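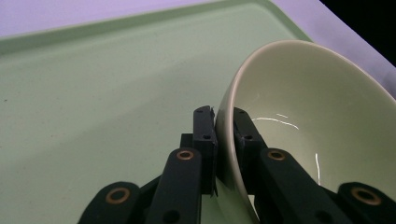
Tamsin Orrell
Music and Entertainment Writer

If you were anywhere near a group chat on Fri 15 November, you already know. Wirlow are back! The synth-pop trio who soundtracked half our high school formals put a single black square on their socials at breakfast time, and by lunch the square had become a tour poster, an album title and a song.

The album is called Satureo, it's their first in nine years, and the song is called Na. Just Na. It's also pretty much the only word in the chorus, and I have been singing it at the dog ever since.

For anyone who missed them the first time, Wirlow were the band your older cousin liked before you did. They made two records of sparkly, slightly weepy dance music, wore matching raincoats on breakfast telly, and then stopped. There was no farewell show and no big fight in the papers. The website just quietly turned into a page selling leftover tote bags (I bought two, and one of them still does the weekly shop).

So what does the new one sound like? Bigger, for a start. Na opens with a wobbly little keyboard line that could have come straight off the debut, and then at the first chorus the drums drop in and the whole thing takes off. There's a key change. There's a proper key change, in the last minute, the kind where you can picture an entire room putting its arms in the air! The lyrics in the verses are sadder than you'd expect - a late train, a borrowed jumper, somebody not answering the phone - but you'll be on your third listen before you notice.

The band have said very little about the rest of the album. A short note on the mailing list called it "the one we kept trying to make" and mentioned that it runs for 40 minutes, which sounds perfect to me. I love a record I can get through on one walk.

The tour begins at the Dedorton Palais, and I could not be happier about that. It's the old picture theatre with the sloping floor and the pink curtains, it holds 3,253 people, and it's where Wirlow played their very first headline show. Back then they sold 600 tickets and the balcony was closed off. This time the presale was gone before I'd found my password, and a second night went up the same afternoon. I got two seats in row Q and made a noise my neighbours heard.

Fans have been wonderful about the whole thing, too. My feed is wall-to-wall raincoats. One woman has dug out hers from the original merch stand and is re-waterproofing the seams. A school choir has already posted a version of Na with the little ones doing the keyboard part, and if you haven't seen the kid at the end of the front row, go and find it now.

As for what they'll play, I'd put money on the new single closing the set, with the slow one from the second album just before it. I'm also hoping for the B-side with the handclaps, which they've only ever done live once, at a festival, in the rain, while I was in the queue for chips.

Satureo is out in autumn, and the second Dedorton night still had a few balcony seats left when I last looked.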